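About Norkdale Craft School

Welcome, and thank you for stopping by! We're a small evening school for grown-ups who like to make things, or who used to like it and would like to again. Norkdale began with one long table, a borrowed sewing machine and a class in hand lettering that was supposed to run for seven weeks. It ran all the way through to July, people kept asking what came next, and we've been answering that question ever since.

Today we teach lettering, bookbinding, quilting, simple upholstery and a very popular course in party and stage decoration. There are 13 courses in the spring program, and classes are kept to 11 students so that the teacher can get around to everyone (and so that there's room for the coats, which was a real problem our first winter).

Mechthild Eder started the school and still teaches lettering, both on paper and cut out by hand. She likes her letters big and cheerful, and she'll happily spend half an evening on the space between two capitals. Beginners tend to worry about their scissors. By the second or third class they're arguing about color instead, and we take that as a good sign.

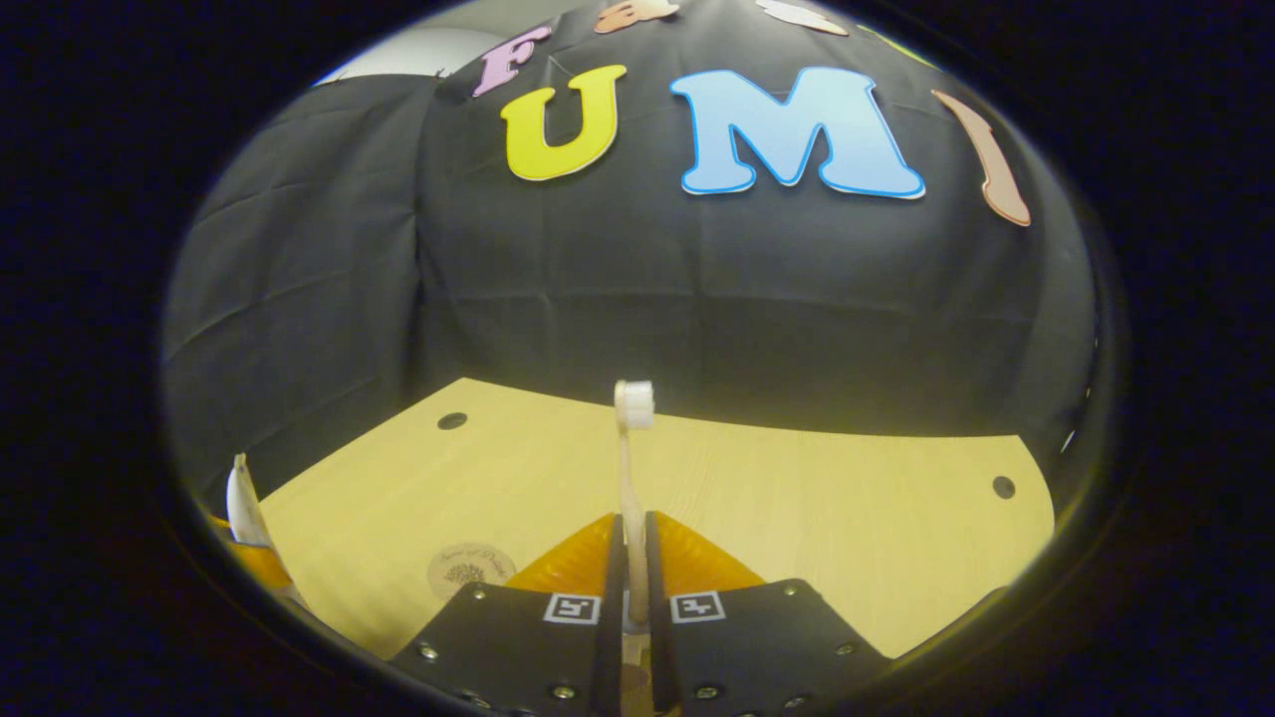 Malte Fuchs remembers signing up for bookbinding mostly to get out of the house, and says he would have quit after the first night if the woman beside him hadn't shown him how to hold the needle. He now has a shelf full of his own notebooks and comes back every fall.

That kind of help across the table is what we love most about the place. You don't need any experience, and you don't need to bring tools — we have plenty, and they're labeled, more or less. Our paper comes from Valtine and most of our fabric from the remnant room at Grasso, where they've been very patient with our odd requests.

You'll find us upstairs in the old Porisell building, use the side door and follow the stairs to the top. Come up during any evening class and have a look around before you sign up. There's usually coffee, and somebody has nearly always brought cake.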